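Washing dark clothes together with new blue towels, does the color really move?
Household and Laundry > Washing and drying

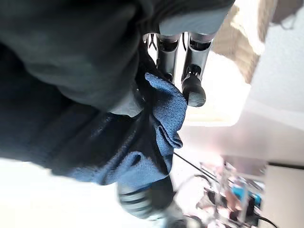

Post 1
korkor_annan
Thursday, 7:40 pm

Hello everybody. I moved to Bresgate in July and for the first time I have my own washing machine, before I always used the one in my aunt's building. My question is about sorting. I have many dark gray and black things (work trousers, two thick sweaters, a heavy blanket) and also a set of blue towels which are quite new. My aunt has always told me that blue must be washed alone for the first 20 washes. This seems to me very much. If I wash the blue alone I must wait almost two weeks until the machine is full.

Can I put the blue with the dark gray at cold temperature, or will I regret it?

Also I would like to know how to keep the black from becoming that tired brown-gray color.

Korkor Annan

Post 2
millrace

20 washes is a lot. I do 3, separately, then they go in with the darks forever. Never had a problem. If a bit of blue gets into charcoal gray, who is going to see it?

Post 3
Wundano_Lady

I would see it, millrace. I had a light charcoal cardigan that came out with a blue shadow at the elbows and it never left. Dark gray is not the same as black. Black forgives, gray doesn't.

Korkor, do the test with a white cloth. Wet a corner of the towel with warm water, press the white cloth on it hard for two minutes, and look. If the cloth is clean, wash together. If it is blue, wait.

Post 4
korkor_annan

Thank you both. I did the test of Wundano_Lady just now. The white cloth has a very weak blue color, I had to go to the window to be sure. So what does it mean, one more wash alone? Or more?

Post 5
Wundano_Lady

One more, then test again.

Post 6
abayakubu

Good evening. I worked for some years in the hotel laundry in Protham and I would like to disagree a little with everybody.

The dye is the smaller problem. The bigger problem is lint. Towels give lint and dark fabric takes it, above all anything thick and matte. You can wash a towel 20 times and it will still leave fluff on black trousers. At the hotel we never mixed towels with uniforms, whatever the color was. We sorted first by type of fabric and only after this by color.

For the black that becomes gray: turn everything inside out, use cold water, use less detergent than the bottle says, and take it out as soon as the machine has stopped. Much of the "fading" that people complain about is in fact the surface of the fabric which got rubbed. Do not fill the drum to the top either. The clothes need place to move.

Aba Yakubu

Post 7
millrace

A hotel has ten machines, though. She has one and lives alone by the sound of it. I'm not running a half load of towels so my socks look nice.

Post 8
abayakubu

This I understand. Then wait with the towels and buy two more, so you don't need to wash so often. Or choose the half load program if your machine has one. But please, not with the sweaters.

Post 9
arthur_b

Does vinegar set the dye? My mother swore by it, a cup of it in the first wash.

Post 10
Wundano_Lady

No, Arthur. Modern dye on cotton is not fixed by vinegar at home. It makes the towels less stiff and that's it. Salt is the same story.

Post 11
arthur_b

Well, hers never bled.

Post 12
millrace

Mine never bled either and I used nothing.

Post 13
korkor_annan

I think I have now a plan. The towels go alone one more time, then I repeat the test. The sweaters and the trousers go together, inside out and cold. The blanket I will take to the laundromat, it is too heavy when it is wet and the machine walks on the floor.

Aba, one more question please. For the lint which is already on the trousers, is a roller enough, or must I wash them again?

Post 14
abayakubu

Dry them completely first, then the roller. On wet fabric you only push the lint deeper. If you have no roller, a clean rubber glove works also, always stroke in one direction.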